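Subject: Re: Hand-guided demos or remote control for the simulated bench?
From: Arnar Riis
Date: 3 August 2022
To: Lotum users list
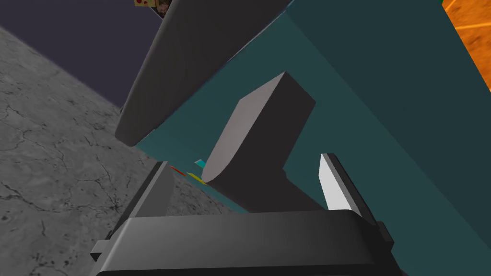
Do I need a real arm to start recording demonstrations for Lotum?

You can begin with the simulator and any controller that gives you six directions of movement and a button for the jaws. The recordings are stored in the same format as the ones from a real arm, so your scripts for sorting, trimming and replaying them will carry over. What won't carry over is the feel of the contact, and I'll come to that further down.

Ásgeirsdóttir wrote:

> We have been asked to choose one way of collecting demonstrations
> before the students come back in September, and we are split. Half
> of us want to take hold of the arm and move it through the task. The
> other half want to sit at a desk and drive it remotely, partly so
> that the same setup can be used in simulation.
>
> So far we have 30 demonstrations done by hand on the real arm and 70
> done by remote control in the simulator. The task in both is to
> reach forward, close on a block and lift it. The hand-guided ones
> look much smoother. The remote ones have a lot of stopping and
> starting, especially close to the block, and two of us think they
> should be thrown away.
>
> Questions:
>
> 1. Is it a mistake to mix the two kinds in one training set?
> 2. Should we cut out the pauses?
> 3. How many do we need before it is worth training anything?
> 4. Does it matter which camera view the person driving is given?
>
> I have read the Stosto notes in the archive but they deal mostly
> with pouring.

I'll take these in order.

1. Mixing them

You can mix them, but label them first. When you guide an arm by hand, your own hands and sleeves are in most of the camera views. The policy then learns from pictures that it will never get when it is running by itself. We had this at Laltdale for most of a spring before we noticed. The training figures looked good, and the arm drifted off to one side as soon as we let go of it.

The usual way round it is to guide the arm once by hand, save the joint positions, step back, and have the arm replay the movement with the cameras recording. You keep the smooth path and lose the hands. It takes twice as long per demonstration and you do have to put the block back exactly where it was. We used tape marks on the bench.

If your 30 were recorded straight, with somebody holding the arm, I would replay them before putting them anywhere near the other 70. If you didn't save the joint positions, keep them for checking your timing and don't train on the pictures.

There is also the gap between the real bench and the simulated one, and that's a separate problem from hand guiding against remote control. At the moment your two groups differ in both respects, so if training goes badly you won't know which to blame. Ten or so remote demonstrations on the real arm would help you tell.

2. Pauses

Cut the long ones at the start and end. Be careful with the ones in the middle.

People driving by remote stop before a grasp to judge the distance. If you leave all of that in, the policy learns that hovering with the jaws open in front of a block is a perfectly good thing to do, and it may hover for ever. If you take all of it out, the approach comes out too fast and the jaws close early. We settled on shortening any stretch where the arm hasn't moved to a fixed length and leaving slow movement alone. The trim tool has a setting for this. The default is too aggressive for grasping, so turn it down and watch a few of the results.

Do check that the jaw command isn't changing during the pause. The arm can be still while the jaws are closing, and an older version of the tool cut those frames. You end up with a block that is outside the jaws in one frame and gripped in the next.

I wouldn't throw away the jerky ones for being jerky. Throw away the ones where the driver knocks the block over and then picks it up lying down, unless you want the arm to do that.

3. How many

For one block, one starting area and one kind of lift, 100 decent demonstrations is enough to find out whether your setup works. It may not be enough to make it work well. We went up to 1,000 on one task and most of the gain came from moving the block further about, with very little from the extra repeats in places we had already covered.

So spread them out. Put the block near the edge of the work surface, turn it, put it somewhere awkward. Start the arm from different heights. People get into a rhythm after a while and put everything back in the same spot without meaning to. Swap drivers every half hour if you can spare them.

4. The view for the driver

It matters more than I expected. Give the driver the same views that the policy will get and nothing else. If the driver can lean over and look at the bench from the side, they will use what they see, and none of it is in the recording.

A view from just behind the jaws is good for lining up left and right, and poor for depth. New drivers stop short with it, or push into the block. Most of them improve in an afternoon. A second fixed view from one side helps a lot, as long as you record it and train on it as well.

In the simulator, please also look at what happens when the fingers touch something. There's no push back through an ordinary controller, so drivers squeeze until the block jumps or sinks into the finger. We made the controller buzz on contact, which was a cheap change and got rid of most of the bad grasps. The patch is for the previous release, but I can send it if anyone wants to bring it up to date.

On the original question of which to choose, with students coming I would go for remote control. It's slower to learn, but everybody ends up recording in the same way, and they can practise in the simulator without waiting for the arm. Keep hand guiding for the awkward parts, such as getting round behind something, where drivers tend to get the wrist in a knot.

Could you post the joint limits you are using? I'd like to compare them with ours before I say anything about the wrist.

Arnar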